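# The Long Afternoon at the Toy Library

There is a particular kind of quiet that settles over the toy library in Harkdale at three in the afternoon, in the little stretch before school lets out. The radiators tick. Somebody has left the puppet theater open, with a felt fox hanging over the edge of the stage. And along the back wall, on shelves that used to hold the town's bound newspapers, there are 2116 toys waiting to be taken home.

I first walked in there on a wet day in May, with a toddler on one hip and a bag of groceries going soggy in the other hand, looking mostly for a place to get out of the rain. I came out an hour later with a pull-along duck, a wooden barn and a paper card with my name on it. We kept the duck for the full loan and then renewed it, and when it finally went back my son waved at the building from his car seat all the way down the hill. He is eight now and claims to remember none of this.

If you've never used a toy library, the idea is as simple as it sounds. You join, you borrow, you bring things back. Harkdale's charges two dollars a month for a family, which hasn't changed since I joined, and for that you can have up to eight toys at a time. A dollhouse counts as one toy, furniture and all. So does a train set, which strikes me as generous when you think of how much track a living room can swallow.

The place started with a single closet. A group of parents on Longo Street had been swapping things back and forth between porches, and when the porches filled up they asked the town for a room. What they got was a closet behind the old reading room, with a bare bulb and a smell of floor polish that people still mention fondly. They kept a notebook on a string. You can see that notebook at the front desk now, and I'd encourage you to turn the pages, which are full of entries like "tractor, one wheel sticks" and "returned, with thanks, and a marble that isn't ours."

I love that marble. So much of what makes a place like this run is in the marble, really – the odd piece that turns up in the wrong box, and the person who takes the trouble to walk it back. The library has a drawer for such things. It's labeled "Strays," and on any given visit it might hold a plastic lamb, a puzzle piece that is nearly all sky, a doll's left shoe and a handful of game tokens from games that no longer exist. Children are allowed to look through it while their parents check out, and I have seen a grown woman gasp and pull out a tiny teapot she'd given up on the winter before.

The sorting happens in the mornings, at a long table near the windows. Everything that comes back is checked against the card taped inside its lid, wiped down and put right. Puzzles get made up in full, every time, which is slow work and curiously popular. There's a list for it. I put my name down last fall, thinking I'd do one morning as a sort of thank-you, and I have hardly missed a week since. You sit with your coffee at a safe distance and work on a jigsaw of a farmyard that's meant for a four-year-old, and you feel your shoulders come down from around your ears.

What surprised me most, once I was on that side of the table, was how much opinion there is about which toys last. Everyone has a theory. Mine is that the best ones leave a good deal for the child to do. The library owns a talking robot puppy, a gift, and it's borrowed heavily every December and hardly at all by spring. Meanwhile there's a set of plain Jollirness stacking boats, faded by bathwater, that has been out on loan so steadily that I've only laid eyes on it a couple of times. The dress-up trunk is the same. Half of the costumes aren't costumes of anything in particular, just capes and sashes and a very long green glove, and children go straight for those.

Blocks and bricks are the backbone, of course. They go out to toddlers and they go out to ten-year-olds, and every so often they go out to a grandfather who says he's getting them ready for a visit. They travel in shallow bins, and they come home mixed up with whatever was lying on the rug at the time.
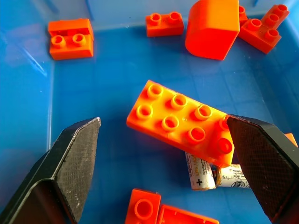
*Chunky orange bricks in a blue bin, in the company of two AA batteries.*

The batteries, I should say, have a rule of their own. Any that turn up at the sorting table go into a lidded jar on the high shelf, well away from small hands, and the jar goes to the recycling counter at Rallelen Hardware when it's full. Parents of very young children might borrow the habit at home. I have a jar on top of my own refrigerator now.

The library's next chapter is already being talked over, mostly in the parking lot, as these things are. The old newspaper room has a damp corner that gets a little bolder every year, and the roof above it wants attention before next winter. A bake sale and a secondhand book table have brought in the first $1000, and the cake stand is still out on the front desk with an envelope beside it. There's some hope of a proper ramp as well, wide enough for a double stroller, so that the people who most need an hour indoors don't have to wrestle their way up the steps to get it.

I asked my son, on our last visit, whether he thought he was getting too old for the place. He gave this some thought. He had a marble run under one arm and was eyeing the microscope, and he said that he'd probably keep coming until he could drive, and after that he'd see. Then he noticed the pull-along duck on the bottom shelf, missing a little more of its yellow than I remembered, and asked whose that was.

A little girl in rain boots took it home before I could answer him. She had to be shown how the string worked, and then she didn't want to be carried to the car.

*The Harkdale Toy Library is open every weekday afternoon, and new families can join at the front desk. Clean, complete toys are always welcome, and so are incomplete ones, if you don't mind them spending a while in the drawer.*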